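Kunside K2 Dual-Arm Cell
Request a quote | Options | Lead times

The K2 is a bench-height cell for two six-axis arms on a shared front rail. It is sold to labs and kitting shops that handle mixed small goods and need both arms to reach the same work area. Orders placed before the end of February ship from the Pundska warehouse.

Base configuration
Two arm mounting plates
Two-finger grippers, black
Rail, frame posts and front cable channel
Rated enclosure power: 82 W idle, arms excluded

Not included
Arms, compute, floor surface, wall covering, compressed air

Budget separately for spare finger sets (3 per arm for the first year) and for cable sleeves. Spares are stocked through 2023.

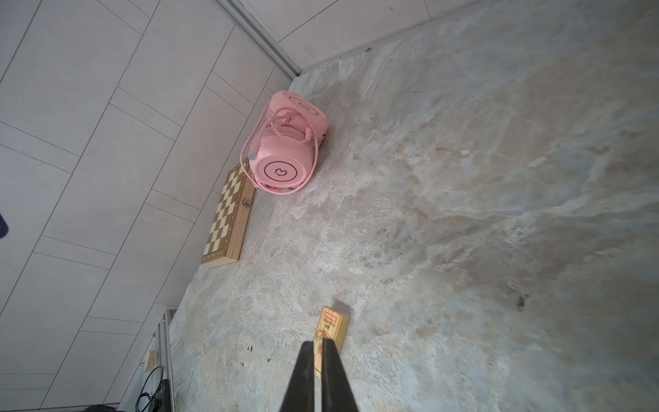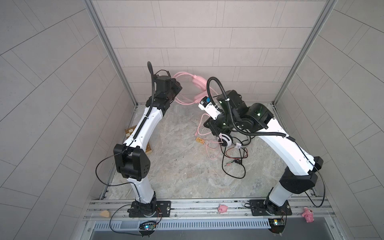
Both views from beside or above show the two arms on the common rail.

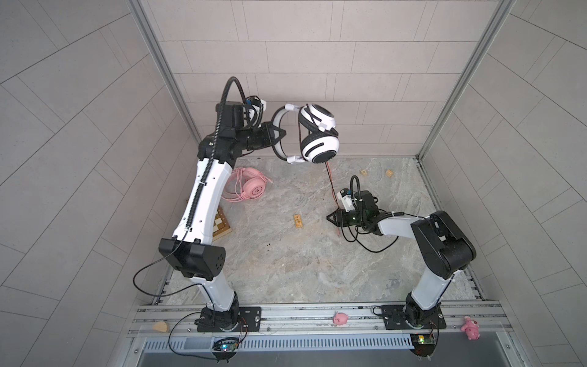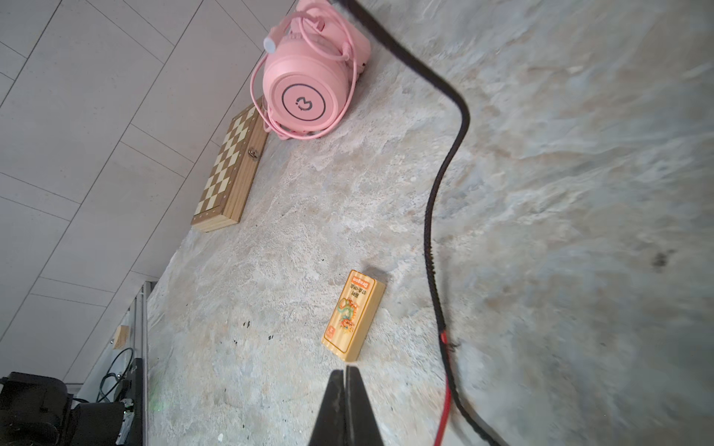 Mansa Frimpong writes that the spare finger allowance is low for anyone handling corded goods, and that her shop would order cable sleeves with the cell, as the second shipment cost more than the sleeves did. She also asks for the idle figure with both gripper controllers connected.

Reply from Kunside sales: 83 W. The data sheet will be updated.

Part numbers and the site preparation sheet are sent with each quote.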